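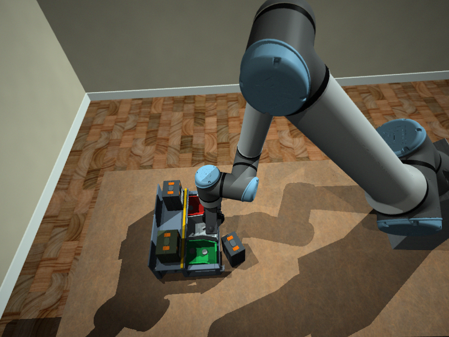
What is Murnetti selling in September? A dumpling in a bun, for $4.

Co-owner Hongmei Feng calls it lunch. Her partner, Otakar Kollár, calls it a sandwich and has lost that argument 7 times.
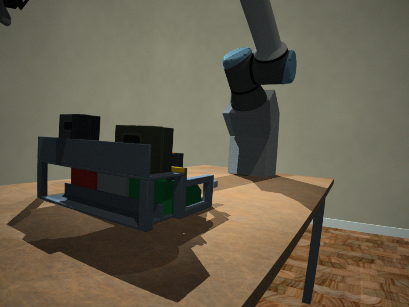

He still gets to pick the mustard, which comes from Losari and is hotter than it looks. The first 200 buns come with free pickles. 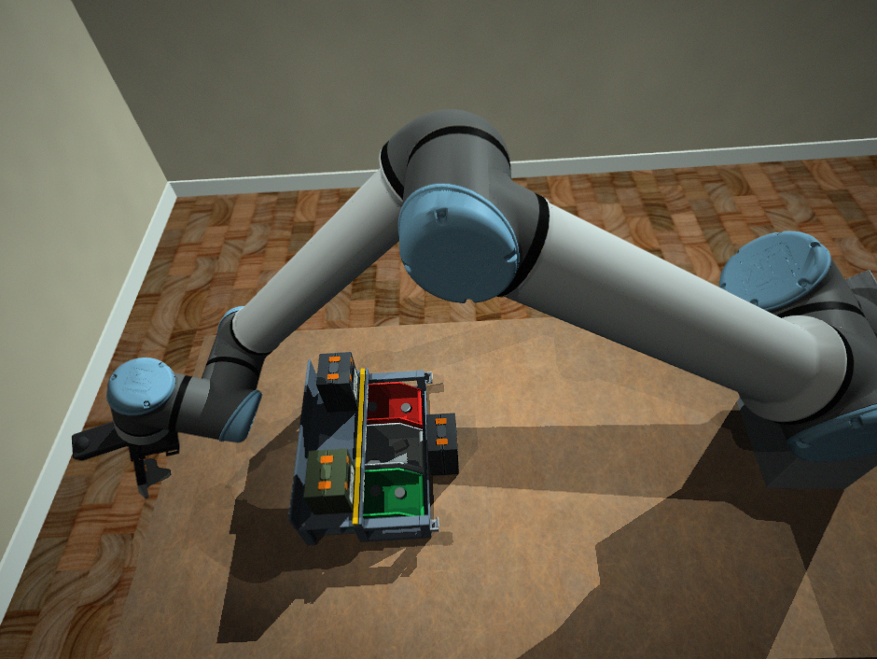

Buns are served at the counter only. Napkins are free.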